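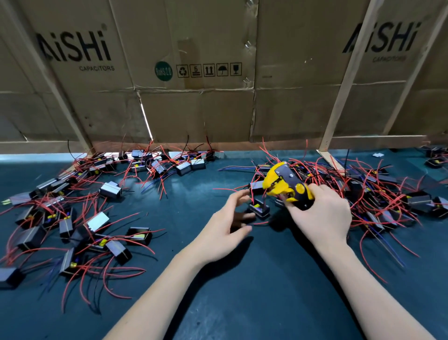 Inside Sestero's suspension workshop

Posted Tuesday, June 9, 2020 by Aravind Kaimal

Sestero rebuilds forks and shocks for downhill bikes in an old mill on the edge of Irklow. The date over the door is 1774. I drove up to spend a day there with Verna Oyelaran, who started the business and still does most of the race work herself. I raced on her forks for two seasons and had never seen where they went when I mailed them off.

The front room is small. There is a counter, a rack of tagged shocks and a map of the Trement valley with the race tracks drawn on in marker. Customers don't usually go past the counter. Bikes stay outside on the rail unless it's raining hard.

Every fork gets a paper card when it comes in. Rider weight, pressure, clicks of rebound and compression, and a line for complaints. Verna reads the complaint line last. She says riders often write "harsh" when the fork is too soft and sitting low in its travel, so she looks at the pressure first and works from there.

I watched her strip a coil fork that had done a full season at Trement. The lowers came off and the oil that ran out was gray. The foam rings were packed with grit and one bushing had worn on the front side. She measured it, wrote the number on the card and put the fork back in the rack to wait for parts. A normal service takes her 2 hours. A bushing job goes to the next day.

The dyno is in the back, behind a door that has to be lifted slightly to close. It cycles a shock and draws a curve on an old monitor. We ran mine before and after a service. The rebound curve had dropped off badly at high speed, and I had been adding clicks since April to cover for it. I took them all out again before I drove home.

Lunch was soup at the bakery across the bridge. We talked about race support. Sestero looks after 20 riders this year, and most of them pay their own way to every round. Verna gives them service at cost and asks for the card to be filled in properly. One of them, Hjaltadóttir, sends hers back with notes on both sides and a drawing of the section where the fork bottomed out.

With the early races off the calendar, the shop has been busy with trail bikes instead. Verna doesn't mind, though she said the racks have never been this full at this time of year.

Visits are by arrangement only. If you are dropping off a fork, allow 30 minutes and bring your settings written down. Parking is on the mill side of the bridge - the bakery side is for residents.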